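January 3, 2019

New year, same toy drumstick. The Deria run resumed this morning, and I am back to moving toy poultry with a hand-held gripper so that a policy may someday do it without me. We have 2477 demos. Training on the first 500 scored 52 percent on bin tasks. Training on all of them scored 52 percent.

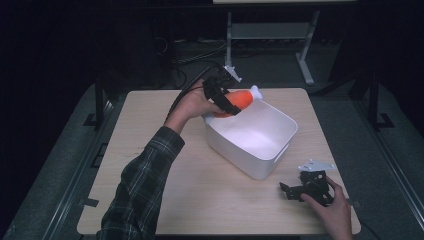
Mockus wrote back by lunch that more demos of the same reach teach the same reach, and had I tried moving the bin between takes? I had not. I had been rather proud of how still I kept it.

So tomorrow the bin wanders. Eight positions, fresh set, Flelberg gets the numbers in May.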